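Reading Aloud to Kids Who Can Already Read

My daughter hit chapter books this winter and I figured that was it for bedtime reading. She could do it herself! She'd disappear under the blanket with a flashlight and I'd get my evenings back, and I was a little sad and a little thrilled, and then in the middle of a load of laundry I realized I missed it terribly.

So we started again. She's eight, her brother is 5, and for the last 60 nights (we keep a paper chain, one link a night, and it now goes clear across the hallway) I have read out loud to both of them after teeth.

The book that got us going was a battered old adventure story my friend Irena Mazurek dropped off in a grocery bag. It's 516 pages long. I looked at that number and laughed. But the kids took it as a dare, and by the second chapter they were making up their own names for the islands — Grornasano is the one with the volcano, Bosus is where everybody is rude — and now those names show up at breakfast, in the car, and in one very confusing conversation with their grandmother.

What surprised me most is how much my big kid gets out of it. The words are harder than anything she'd pick for herself, and she stops me all the time. What's a bulwark? Why would he lie about that? When she reads alone she skates right over those spots, same as I did at her age. My little guy mostly builds things on the rug and I'd swear he isn't listening, until I skip a paragraph because I'm tired and he yells at me.
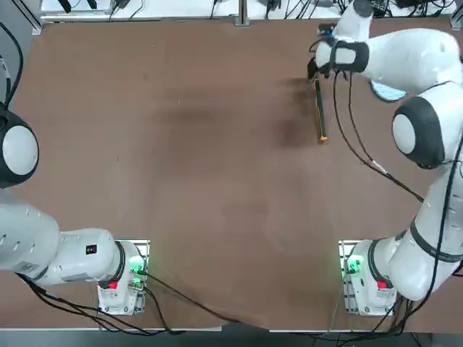 White arms over a big brown tabletop, green lights glowing on the left one.

A few things that have worked for us, in case you're thinking of trying it:

Let them move. I spent the first week saying "sit still" and everyone was miserable. Now they draw or lie upside down off the couch, whatever, as long as they aren't on top of each other.

Stop in a bad place. I mean right as the door creaks open. They groan so loud, and then they brush their teeth the next night without being asked!

Do the voices even if you're terrible. My sea captain sounds exactly like Murray Partington from my old office, and I can't fix it now because the kids would revolt.

Skip a night when you need to. Friday is movie night at our house and the paper chain doesn't get a link. It's fine.

We should finish the big one sometime in May if I don't lose my voice first. I've already got the next one hidden on top of the fridge, and my daughter has asked if she can read every other chapter to us. I said yes so fast. If your kids have a favorite long read-aloud, please leave it in the comments, especially if there's a dog in it and the dog is okay at the end.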